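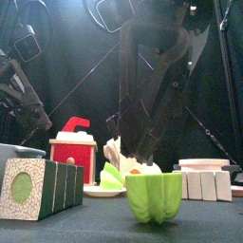 3. Demonstrationen aufnehmen

Dieser Abschnitt gehört zum Praktikumsteil und setzt voraus, dass die Kalibrierung aus Abschnitt 2 abgeschlossen ist. Gearbeitet wird mit zwei Armen auf der dunkelgrauen Tischplatte vor dem schwarzen Vorhang. Der Objektsatz heißt im Protokoll »Küche« und umfasst unter anderem die grüne Paprika, den Teller mit den Salatblättern, den Melonenblock, die rote Kaffeemühle und die rosa Torte.

3.1 Begriffe

Episode: eine vollständige Ausführung einer Aufgabe, vom Startsignal bis zur Ruhestellung beider Arme.
Szene: eine Anordnung der Objekte. Zu jeder Szene gehören 9 Episoden.
Aufgabentext: ein Satz im Imperativ, zum Beispiel »Lege den Salat in die Schale«. Der Text wird vor der Aufnahme eingetragen und danach nicht mehr geändert.

3.2 Ablauf

1. Objekte nach der Vorgabe aus Skundetti auslegen. Überdeckungen sind erlaubt, auch die Paprika darf vor dem Teller stehen.
2. Aufgabentext wählen und eintragen.
3. Aufnahme starten, eine Sekunde warten, dann erst bewegen.
4. Greifer von oben annähern. Über dem Objekt kurz anhalten, dann schließen. Weiche Teile geben nach, die Öffnungsweite muss kleiner gewählt werden als bei den Holzteilen.
5. Den zweiten Arm außerhalb des Arbeitsbereichs halten, wenn die Aufgabe nur einen verlangt.
6. Episode beenden und sofort bewerten: gültig, korrigiert, verworfen.

»Korrigiert« bedeutet, dass der erste Griff misslungen ist und in derselben Episode wiederholt wurde. Solche Episoden bleiben im Datensatz — sie zeigen dem Modell, wie es aus einem Fehlgriff herauskommt. Verworfen wird nur bei Kollision, Bildausfall oder falschem Aufgabentext.

3.3 Variation

Zwischen zwei Szenen werden mindestens drei Objekte versetzt und eines gedreht. Im Datensatz Basdale aus dem Vorjahr stand der Teller fast immer an derselben Stelle. Das daraus gelernte Modell griff auch dann dorthin, wenn er verschoben war.

3.4 Umfang

Der Kursdatensatz enthält derzeit 3,417 Episoden (Schreibweise wie im Export, Komma als Tausendertrennzeichen). Davon sind 890 für die Auswertung zurückgelegt und dürfen nicht zum Training benutzt werden. 89 Episoden tragen noch keine Bewertung und werden am Dienstag in der Übung nachgetragen.

3.5 Abgabe

Pro Gruppe eine Szene, dazu das Protokollblatt mit Aufgabentexten und Bewertungen. Kabelverlauf vor jeder Aufnahme prüfen.

Kategorie: Lehre / Robotik / Praktikumsunterlagen

Zuletzt hinzugefügt
Abschnitt 2: Kalibrierung der Kameras
Protokollblatt Grewal (Vorlage)
Übung 4: Imitationslernen mit dem Datensatz Fallton
Hinweise zur Laborordnung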